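Dritgate Player Screen

Clear acoustic screen for orchestra and opera pit seating
Manufacturer: Dritico
Sold singly or as a cart set

Overview

The Dritgate is a freestanding screen for use between rows of players, most often behind the violas or woodwinds and in front of trumpets, trombones or percussion. It lowers the direct sound reaching the ears of the player in front. It does not lower the overall level on stage, and it is no substitute for ear protection where a hearing program calls for it.

The screen has three parts: a clear acrylic panel, a steel post and a flat base. The panel slides up and down the post and locks with a hand lever. The base is low enough for a chair leg to stand on it, so rows need not be moved apart to fit the screens in.

Dimensions and weight

Panel width: 17 inches
Top edge at full extension: 46 inches from the floor
Base depth: 11 inches
Panel edges: rounded and polished
Post finish: matte black
Base underside: felt, replaceable
Lever: left or right mounting

The panel width was chosen to cover the head and shoulders of one seated player without closing the sight line to the conductor from the row behind. Wider panels are not offered. Where two players share a stand, use two screens with a gap between the panels no wider than a hand.
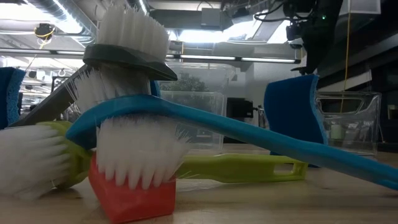

Positioning

Set the panel so that its top edge is just above the ears of the player being screened. Setting it higher adds little and puts the edge in the view of the row behind. The panel should stand as near to the screened player's head as bow arm and comfort allow. At more than an arm's length the benefit drops quickly, particularly for low brass.

Tilt the panel back slightly. An upright panel returns sound straight to the trumpet or trombone player behind it, who then hears their own instrument too strongly and may force or hold back. The tilt bracket has three fixed stops. The middle stop suits most risers. On a flat floor, start with the rear stop.

Timpani and bass drum are a separate case. Low frequencies pass around a panel of this size, and the player in front will notice a difference in the stick attack but hardly any in the body of the note. For these positions distance is more effective.

Pit use

The post has a short lower section for pits with a low overhang. Remove the upper section by turning the collar counterclockwise and lifting. The panel then mounts directly to the lower section. Stand lights reflect in clear acrylic, so check each position with the house dark before the first rehearsal. If a reflection reaches the conductor, change the tilt by one stop or turn the base a few degrees.

Do not clip stand lights, microphones or mutes to the panel edge. The post will take a small microphone clamp below the lever.

Cleaning

Dust the panel with a soft cloth, then wipe with water and a drop of mild dish soap. Alcohol and ammonia glass cleaners cause fine cracks in acrylic, usually starting at the bolt holes. Light scratches can be polished out with an acrylic polish. Felt on the base can be peeled off and replaced when it starts to pick up grit.
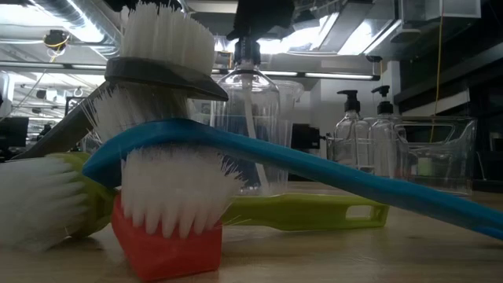 Ní Chonaill reports that in the set at Drinavside the levers needed retightening after the first month of touring and have held since, but that the storage sleeves are a tight fit when the panels are put away in a hurry. They would also like the tilt stops marked on the post so that a layout can be repeated from one concert to the next.

Sleeves supplied with current sets have a wider opening. Tilt stops are now marked by one, two or three notches on the bracket, readable from behind the seat. Older brackets can be exchanged.

Cart set

The cart carries 40 screens, panels upright in padded slots and bases stacked on the lower deck. It passes through a standard single door and has two locking wheels. Loaded, it should be moved by two people and should not be taken up a ramp with the upper bar unlatched. Posts travel in a separate tray that lifts out. Smaller orders ship flat in cartons without a cart.

Spare parts

Panel with bolts
Upper post section
Lower post section
Lever and washer
Tilt bracket, notched
Base felt
Storage sleeve
Cart wheel, locking or plain

Please state whether the bracket is notched or plain when ordering panels. The bolt spacing differs and the two types are not interchangeable.

Ordering

Cart sets are built to order, with the next batch due in September. Single screens and spare parts are normally held in stock. A trial pair can be borrowed for one rehearsal period, return shipping paid by the borrower. For trial screens, give the seating plan and the riser heights with the request so that the correct post sections can be sent.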